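4. Case Study: Putting Phones on Stands

4.1 Why this chore

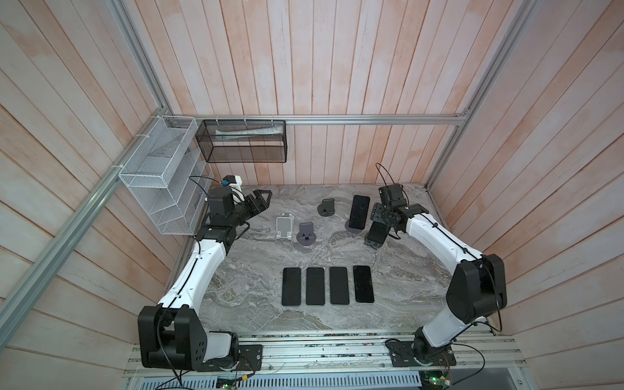

The literature on household manipulation is fond of laundry and dishes, and we have nothing against either. Both, however, let a system fail in so many ways at once that it is hard to say afterward what went wrong. We wanted a chore small enough to be embarrassing. Setting a smartphone upright on a stand takes an adult a second or two, needs no training, and comes up in homes and shops alike: on the nightstand, on the kitchen counter, and on the display tables of every store that sells phones. A clerk who has to dress a table before opening does it again and again while thinking about lunch.

The task as we give it to the system is one sentence long. Phones lie face up on the work surface, stands are waiting behind them, and the phones should end up on the stands. Which phone goes to which stand is left open, as is the order. We had supposed that this freedom would make the job easier. It mostly gave the policy more opportunities to change its mind.

Figure 4. The bimanual cell partway through the task. One phone stands on a round-based stand and another is in the right gripper; four more lie in a row at the front.

4.2 What is hard about it

A phone lying flat is an unkind object. It is thin, it is smooth, and most of what there is to hold is pressed against the table. People solve this without noticing, by sliding a fingertip under an edge, tipping the phone a little, and letting the rest of the hand arrive when convenient. A parallel gripper has no fingertip in that sense. It has two flat opinions about where the object should be, and it closes on them.

The grasp can be made across the width of the phone, with both fingers coming down outside the long edges. This works when the fingers come down level and fairly low. If they stop a little high they close on air, and the arm then performs the remainder of the task with great care and no phone. We saw this often enough in early trials that we added a check on gripper opening before the lift. The check is crude, and it did more for the success rate than a month of changes to the network.

Then the phone must be turned from flat to upright. The wrist can do this in one motion, but that motion swings the elbow, and the elbow has neighbors. With two arms sharing one surface, a reach that is perfectly sensible for one of them may pass through the place where the other is waiting. Our planner settles such disputes by stopping both arms. It is safe and it is also slow, and an observer who walks in at the wrong time will reasonably ask whether the cell is switched on.

Placing is the last part and the worst. A stand holds a phone only within a modest range of angles and positions. Too far forward and the phone tips onto its face; too far back and it pushes the stand away, which our lighter stands accept without resistance. Mixing stand types matters here. A folding stand with an open back and a stand with a round base look quite different to a camera and ask for different approaches, and a policy that has learned one tends to treat the other as a misspelling of it.

Dark phones on dark stands add a final courtesy. The boundary between the two is exactly what the controller needs to see and exactly what the image contains least of. A wrist camera helps during the approach and helps less once the phone is in the gripper and blocking the view. A person at this stage goes by feel. Ours has no feel to go by beyond the current drawn by the finger motor, a signal we have come to regard as gossip.

4.3 Procedure

The policy was trained on 1707 demonstrations, all given by teleoperation. We discarded demonstrations in which a phone left the work surface, and kept those in which the operator fumbled and recovered. Recoveries turned out to be the most useful part of the set, a result our operators have taken as a compliment.

Two versions were compared. The first, which we call Tănase, predicts short stretches of motion for both arms from the camera images and the joint positions. The second, Nerkeck, uses the same network but splits the chore into stages (grasp, lift, turn, place, release) and will not move on until a stage has passed its check. Each version attempted 76 placements, with the starting positions of the phones and the stands changed between attempts. A placement counted as a success if the phone was upright on a stand with the gripper withdrawn, and was still there when the arm had returned to its rest position. That last condition is stricter than it sounds. A fair number of phones stood proudly until the arm left and then thought better of it.

We made one concession. Stands were always put where at least one arm could reach them without crossing the middle of the surface. A shop table would offer no such favor, and the results should be read with this in mind.

4.4 Results

Nerkeck, the staged version, succeeded in 70 percent of its placements. Tănase did worse, mainly because it had no way of noticing that it had missed. Once its fingers had closed on nothing it carried that nothing to the stand, turned it upright, set it down gently, and withdrew. Judged on motion alone, these were among its best attempts.

The staged version failed differently. It rarely continued without a phone, but it could be made to wait a very long time. If the grip had shifted during the turn, the check on angle would refuse the placement, the arm would back off, try again, and be refused again. We ended such attempts by hand. A human clerk in the same position would nudge the phone against the table and carry on, and we would very much like our system to learn this. It did not do so from our demonstrations, perhaps because our operators, knowing they were being recorded, were on their best behavior.

Most remaining failures came at release. The gripper opened, one finger lost contact before the other, and the phone turned a little in parting. On a heavy stand this was harmless. On a light one it moved the stand as well, and the next phone was then brought to where the stand used to be. Refreshing the stand position before every placement cured the second problem and left the first alone. Opening the fingers more slowly helped with both, at a cost in time that we had hoped not to mention.

4.5 Is it useful yet?

We are asked this by visitors, usually while an arm is hovering. The answer depends on what the machine is being compared with. Against a bored adult it loses on speed, on reliability, and on not having to be bolted down. Against leaving the phones where they lie, it wins more often than it loses.

Speed deserves a plain statement. The cell is slow. We have run it in front of people from Vorex, who fit out retail displays, and from Plastgate, who supply our stands, and both parties were kind. The Vorex visitors observed that a store opens whether or not the table is ready. The Plastgate visitors took a different view of the matter and asked whether the phone or the stand was to blame. It was a better question than we gave it credit for at the time. A stand with a wider lip would forgive much of what our placement gets wrong, and changing the lip is cheaper than changing the arm. There is a long tradition of making kitchens and factories easier for machines, and very little shame in joining it.

We resisted doing so in this study, as the aim was to measure the machine on objects that had been designed for hands. But anyone wanting phones on stands by May, and having no particular interest in our research program, should begin with the stand.

There is also the question of what the second arm is for. One arm can do the whole job on the half of the table it can reach. Two arms cover the full surface, and in principle one could steady the stand while the other places the phone, as people sometimes do. Neither version learned this reliably. We saw it happen a handful of times with Tănase, each time following a start that was already going badly, and we cannot say whether the steadying arm meant it. Demonstrations that use the second hand on purpose are the obvious next step, together with some means of telling the two arms that they are on the same side.

4.6 Limits of the case study

All phones used were rigid, bare and of similar shape. Cases with soft edges should make the grasp easier and the release stickier, and we have not tested them. Nor have we tested charging cables, which would turn a placing task into a threading task with a phone attached. Lighting was held steady throughout. The cell walls keep out most of what happens in the rest of the lab, and a bedroom at eleven at night, with one lamp on and a glass of water next to the stand, would be a much harder place to work. We have left the glass of water for a later paper.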